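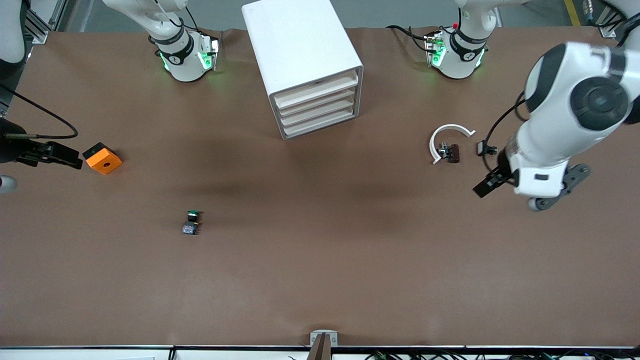
The Ellano Quarter
A novel by Kenza Ragab

Format: Paperback
Publisher: Flarkcombe
Publication date: Mar 7, 2024
Catalog number: 1057
Availability: In stock

Judge Helena Damel has presided over the probate court of a small harbor city for most of her working life. When the estate of a shipping agent comes before her, the papers include a will signed twice, a ledger with its last pages removed, and a house in the Ellano Quarter that three families claim to own. The judge knew the dead man when they were both young. She has told no one, and the clerk assigned to the case has begun to ask why the hearing keeps being postponed.

The Ellano Quarter is the second novel by Kenza Ragab and the first to be issued in English. The translation, by Ghizlane El-Sayed, was prepared from the revised edition and restores a chapter that was left out of the first printing. Readers of the author's earlier book will recognize the harbor office and the ferry landing, but the story stands alone and may be read first.
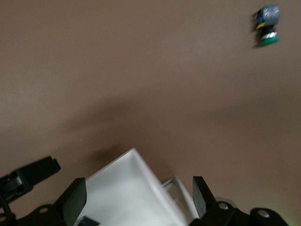 The English edition includes a short introduction by Kenneth Menzies, a map of the quarter, and a list of the principal families. A reading group guide is bound at the back of the paperback. It is not included in the hardcover, which was printed in a single run of 700 copies and is supplied only while stock remains.

Editions
Paperback, 266 pages – catalog number 1057
Hardcover, 266 pages, sewn binding – catalog number 1225

About the author
Kenza Ragab trained as a notary before turning to fiction. Her first novel, The Helmy Letters, will be published by Flarkcombe in a translation by the same translator. Orders for that title open in June.

Ordering
Individual copies may be ordered through this page or from any bookseller. Libraries and schools should quote the catalog number on all purchase orders. Damaged copies will be replaced on return of the original – please keep the packing slip. Requests for review copies and permission to reprint extracts should be addressed in writing to Archie Moffat, Rights and Permissions.

Also in this series
The Salt Assessor, by Abdelghani Abou Zeid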